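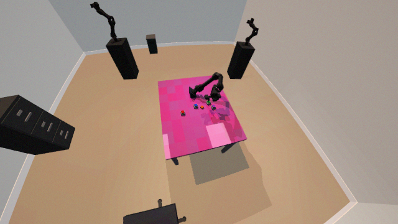

A room with a wooden floor and a pink checkered table.

Lăcrămioara Sârbu has 14 minutes before her next meeting and says so twice. She runs patient access for the Rorkik health district, five towns and one birthing unit, and since February she has been the person everybody rings about it.

The unit is moving. Or it's meant to be. Out of the old Valderrama wing, which the district leases from a religious order, and onto public land at Hostunow, next to the emergency department. The order still owns the Valderrama building and the car park. The lease runs out next year.

"People ask me if the nuns are kicking us out," she says. "No. They've offered to extend, twice. The roof leaks and the lift is too small for a bed with two people beside it. That's the story."

So why the petition? It has 2,838 names on it, in a district where council elections don't get that kind of enthusiasm. She has read the comments, all of them, over a weekend. Most are about the drive. Hostunow is 31 kilometres further for families out at Mudis, and the road floods.

"I'd sign it if I lived in Mudis. I've told them that at the meeting, in the hall, and got a bit of a look from my boss."

What is she offering them, then? A midwife clinic in Mudis three mornings a week, for checks and bloods, and a family flat at Hostunow where women can stay from 38 weeks. The flat is funded. The clinic is "mostly funded", and she won't be drawn on mostly.

I ask about ownership, the other thing that fills the local letters page. Will the new unit be fully public? Who picks the board?

"Fully public. The land's ours, the building's ours. The board is appointed by the district the way the hospital board is. There's no seat for the order and they didn't ask for one, I want that on the record becuase it gets repeated."

And services? At Valderrama the lease has a clause about what can be done on site, so tubal ligations and terminations have always been sent to the city. Sârbu doesn't dress it up.

"Women have had a caesarean with us and then gone on a waiting list somewhere else for a tubal they could have had at the same time. Second anaesthetic, second recovery, someone has to mind the kids. At Hostunow that stops."

Terminations too?

"Yes. It's lawful care. It'll be on the service list like everything else."

Last year the unit had 315 births. Critics say thats too few to justify a new build. Sârbu has heard this one – you can tell from the sigh – and says the figure leaves out women who booked locally and were transferred before labour for want of a theatre. She doesn't have that number with her. She'll send it. (She did not, by deadline.)

Staffing is the bit she'd rather talk about. Four midwife jobs vacant, two of them since winter. Agency shifts filling the gaps.

"You can have the nicest rooms in the state. If there's no one on at three in the morning we're on bypass."

Does she have a opening date? A laugh. Tenders close first, then the minister's office, then maybe.

Her phone goes. It's someone from Mudis, about the road.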